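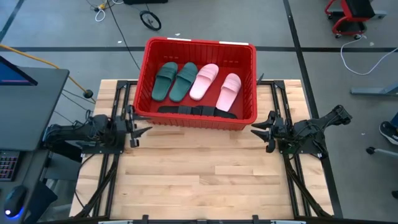

How many demos before you train? (sorting shoes into a bin)

nbarredo
We're collecting teleop demos for a sandal sorting task. Two arms, one red bin, pairs go in side by side with the toes facing away. We have 226 good episodes so far. The plan was 3000 before the first training run, but at our pace that takes us well past March. Is it worth training on what we have?

flolton_ag
Yes, train now. You'll find out which part of the task is weak and can record more of that. We did our first run at Gonosa way too late and had to throw out a lot of episodes.

Ravard
I'd wait. A policy trained on 226 will look bad and you won't know if it's the data or the settings. How many operators do you have?

nbarredo
2. Me and Aileen Agbayani. She places the left shoe first every time, I go with whichever is closer.

Ravard
Then fix that before anything else. Pick one order and write it down. Mixed habits hurt more than a low count.

belmonte_k
Don't agree. If both orders end up with a correct pair, keep both. Ours handled it fine. What hurt us was the bin being in the same spot every time. Move it 20 mm and the arm would drop the shoe on the rim.
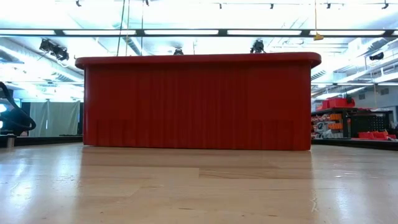 So shift the bin between episodes, turn it a little too, and check each camera after you move it. A tall bin can hide the inside completely from a low camera, and then the model only has the other view to go on.

flolton_ag
Agree on moving the bin. I'd also change the color pairs around. If green is always on the left, it will learn that green goes left.

nbarredo
Good point, I hadn't been keeping track of colors. We'll do a small run tonight with what we have, then record a batch with the bin moved every episode - about 20 per color order to start with. I'll leave the placing order alone for now.

Ravard
Fine, but tag the episodes by operator so you can split them later.

nbarredo
Already in the file names. Will post the results here.

Nestor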